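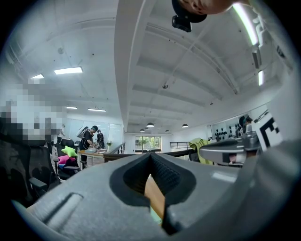 Parquet chêne huilé : vitrifier par-dessus ou reponcer ?
Forum Sols et revêtements > Parquets massifs
Sujet ouvert par lou_k31

lou_k31
Membre
Bonjour à tous,
Nous avons acheté en début d'année un appartement avec un parquet en chêne massif posé à l'anglaise dans le séjour et le couloir. Surface totale : 30 m². L'ancienne propriétaire, Mme Samira Sayegh, nous a laissé une feuille avec les produits employés : huile Retevwood teinte naturelle, deux couches à la pose, puis une couche d'entretien de temps en temps. Elle ne se souvient pas de la date de la dernière.
Le bois est terne devant la porte-fenêtre et dans le passage vers la cuisine. Ailleurs il est correct. Mon conjoint veut vitrifier pour ne plus avoir à s'en occuper. Un vendeur nous a dit qu'il suffisait d'égrener et de passer le vitrificateur directement sur l'huile. Un autre nous a dit de tout reponcer à blanc.
Qui a raison ? Les lames font 18 mm d'épaisseur d'après la feuille, je n'ai pas vérifié.

marcel.lambourde
Membre actif
Le second. Un vitrificateur sur une huile, ça ne tient pas. Le bois est imprégné, le film n'accroche pas, il se soulève par plaques aux endroits de passage. Il faut poncer jusqu'au bois nu, gros grain puis moyen puis fin, aspirer entre chaque, et vitrifier ensuite.
Pour 30 m², comptez deux jours de ponçage avec une machine louée, plus la bordureuse pour les rives.

Tilleul46
Membre
Je ne suis pas d'accord avec la réponse précédente, en tout cas pas sous cette forme. Il existe des primaires prévus pour les bois déjà huilés. J'ai utilisé celui de chez Zaro dans une chambre, sur une huile qui avait plusieurs années, après un simple égrenage. Le vitrificateur tient toujours et on marche dessus tous les jours.
La condition est que l'huile soit complètement sèche à cœur et qu'il n'y ait pas de cire. Avec de la cire, en effet, tout est à refaire.

marcel.lambourde
Membre actif
Une chambre, donc peu de passage, souvent en chaussettes. Elle parle d'un séjour et d'un couloir. J'ai repris deux chantiers où le client avait fait exactement cela avec un primaire. Dans les deux cas le film est parti au bout de deux hivers devant l'entrée.

Tilleul46
Membre
Et vous savez quel primaire avait été utilisé, et sur quelle huile ? Si la réponse est non, on ne peut pas en tirer grand-chose.

marcel.lambourde
Membre actif
Dans un cas oui, dans l'autre non. Je maintiens que c'est un risque inutile sur du massif, qui a justement l'épaisseur qu'il faut pour être poncé.

Aubépine
Modératrice
Bonjour lou_k31,
Avant de choisir, il faudrait savoir ce que vous reprochez à l'huile. Si seules deux zones sont ternes, il n'y a peut-être ni ponçage ni vitrification à prévoir. L'intérêt d'un parquet huilé est qu'il se reprend localement : nettoyage au savon adapté, séchage complet, pad fin à la main, puis une couche d'huile très mince que l'on essuie bien.
Quelques questions :
Y a-t-il des taches noires près de la porte-fenêtre ?
Les lames sont-elles tuilées ou plates ?
Avez-vous fait le test de la goutte d'eau ?

lou_k31
Membre
Merci pour vos réponses.
Pas de taches noires, juste un gris assez uniforme sur la largeur de la porte-fenêtre. Les lames sont plates, sauf une près du radiateur qui bouge un peu quand on marche dessus.
Le test de la goutte d'eau, je ne connais pas.

Aubépine
Modératrice
Vous déposez quelques gouttes d'eau à plusieurs endroits, une zone saine, une zone terne, un endroit caché sous un meuble. Vous attendez dix minutes. Si l'eau reste en perle, la protection est encore là. Si elle pénètre et fonce le bois, il n'y en a plus. Essuyez ensuite, la marque disparaît en séchant.
Pour la cire, frottez un chiffon blanc avec un peu d'essence de térébenthine dans un coin discret, fenêtre ouverte. Si le chiffon jaunit et colle, il y a des chances que ce soit de la cire. Les chiffons imbibés se mettent à tremper dans l'eau avant d'être jetés, surtout ceux qui ont servi à l'huile. Roulés en boule, ils peuvent prendre feu seuls.

gervais_b
Nouveau membre
Je confirme pour les chiffons. Un voisin a eu un départ de feu dans une poubelle de garage.
Sinon, j'ai un parquet vitrifié et un parquet huilé dans la même maison. Le vitrifié demande moins de travail, mais les rayures du chien se voient et je ne peux rien faire sans reprendre toute la pièce. L'huilé se patine. À choisir, je mettrais de l'huile partout. Mon épouse mettrait du vernis partout, donc le débat n'est pas clos chez nous non plus.

lou_k31
Membre
Test fait. Sous le canapé et au milieu de la pièce, l'eau perle. Devant la porte-fenêtre et dans le passage, elle est bue en quelques minutes et le bois fonce. Le chiffon est resté blanc, donc a priori pas de cire.
Mon conjoint demande quand même combien coûterait la solution du ponçage complet.

marcel.lambourde
Membre actif
Cela dépend de votre région et de ce que vous faites vous-même. Demandez des devis. Vérifiez que les plinthes et la reprise sous les radiateurs sont comprises, c'est souvent là qu'il y a des surprises. Demandez aussi le nombre de couches et le temps de séchage avant de remettre les meubles.
Vérifiez surtout l'épaisseur. Les 18 mm d'une feuille, ça ne prouve rien, et ce qui compte est le bois au-dessus de la languette. Sur du massif neuf vous avez en général 6 mm utiles, un peu moins s'il a déjà été poncé. Démontez une barre de seuil et regardez la tranche.

lou_k31
Membre
J'ai retiré la barre entre le couloir et la salle de bains. C'est bien du massif. Au-dessus de la languette, je mesure presque 6 mm au réglet. Il n'a donc pas dû être poncé souvent.

marcel.lambourde
Membre actif
Très bien. Vous avez de la marge pour plusieurs ponçages.

Tilleul46
Membre
Marge ou pas, enlever du bois pour deux zones ternes me paraît excessif. Sur ce point je rejoins Aubépine. Si c'était chez moi, je reprendrais à l'huile et je verrais dans un an.

marcel.lambourde
Membre actif
Si elle reste à l'huile, je n'ai rien contre. Ma réponse portait sur la question posée, à savoir vitrifier par-dessus. Là-dessus je ne change pas d'avis.

pins_et_chenes
Membre
Bonjour, je prends le sujet en route.
Pour la reprise locale, attention à la différence de teinte. Même avec la même huile, la zone reprise sera plus foncée au début, puis elle s'atténue. Il vaut mieux s'arrêter au bord d'une lame que de faire un carré au milieu. Sur une pose à l'anglaise on suit le fil et on va jusqu'au bout des lames concernées, même si cela oblige à en faire un peu plus.
Deuxième point, l'huile. Retevwood a changé de conditionnement et je ne trouve plus la teinte naturelle dans mon magasin. J'ai pris l'huile Antunes incolore en remplacement. Le rendu est un peu plus mat, mais sur du chêne ancien je ne vois pas la limite.

Aubépine
Modératrice
D'accord pour aller au bout des lames. Pour le changement d'huile, je ferais un essai sous un meuble et j'attendrais une semaine avant de juger.

lou_k31
Membre
Il reste un fond de bidon de Retevwood à la cave, laissé par Mme Sayegh. Une peau s'est formée dessus. Est-ce utilisable ?

gervais_b
Nouveau membre
En retirant la peau et en filtrant avec un vieux collant, oui. Je l'ai toujours fait.

Aubépine
Modératrice
Je serais plus prudente. Si l'huile en dessous est restée fluide, vous pouvez essayer sur une chute. Si elle file ou si elle a épaissi, elle restera collante en surface. Pour deux zones de passage, un petit bidon neuf ne représente pas une grosse dépense.

pins_et_chenes
Membre
Même avis. J'ai récupéré une fois un sol poisseux pendant trois semaines à cause d'un vieux bidon. Il a fallu tout reprendre à l'essence et au pad.

lou_k31
Membre
Entendu, j'achèterai du neuf.
Et pour la lame qui bouge près du radiateur ? Elle grince aussi le matin, quand le chauffage se met en route.

marcel.lambourde
Membre actif
Pose clouée ou collée ?

lou_k31
Membre
Clouée sur lambourdes, d'après ce que j'ai vu à la barre de seuil.

marcel.lambourde
Membre actif
Alors repérez la lambourde en tapotant, le son est plus mat. Pré-percez en biais à travers la lame, posez deux pointes tête homme, enfoncez-les au chasse-clou et rebouchez à la pâte à bois chêne. Si la lambourde elle-même est descendue, il faudra ouvrir et caler. Regardez où passent les tuyaux du radiateur avant de percer. Faites cela avant l'huile, naturellement.

Tilleul46
Membre
On peut aussi injecter de la colle par un petit trou dans le joint. Il existe des seringues toutes prêtes, j'ai pris une Nonard. C'est plus discret que des clous.

marcel.lambourde
Membre actif
Sur lambourdes, la colle tombe dans le vide. Cela fonctionne sur une pose collée, sur chape ou sur panneau.

Tilleul46
Membre
Exact, chez moi c'était sur chape. Je retire.

lou_k31
Membre
Quelques nouvelles. La lame est refixée avec deux pointes, elle ne bouge plus. Elle grince encore légèrement, mais il faut appuyer exactement au bon endroit.
Devant la porte-fenêtre, j'ai lavé au savon, laissé sécher deux jours, passé le pad dans le sens du fil et mis une couche d'huile bien essuyée. J'ai suivi les lames jusqu'au mur. La teinte est plus soutenue, comme annoncé. Mon conjoint trouve que cela fait une bande. Moi je trouve cela acceptable.
Le passage vers la cuisine sera fait le week-end prochain.

pins_et_chenes
Membre
Attendez un mois pour la bande. Si elle vous gêne toujours, une couche d'entretien très mince sur le reste de la pièce égalisera l'ensemble.

Aubépine
Modératrice
Pas de tapis dessus pendant une dizaine de jours, et pas de serpillière mouillée. Ensuite, lavage avec une serpillière bien essorée et un savon pour sols huilés. Le nettoyant multi-usage du commerce décape l'huile, c'est peut-être ce qui a terni le passage côté cuisine.

lou_k31
Membre
C'est en effet ce que nous utilisions depuis l'emménagement. Je change de produit.
Pour la vitrification, on en reparlera l'an prochain. Mon conjoint a conservé les devis.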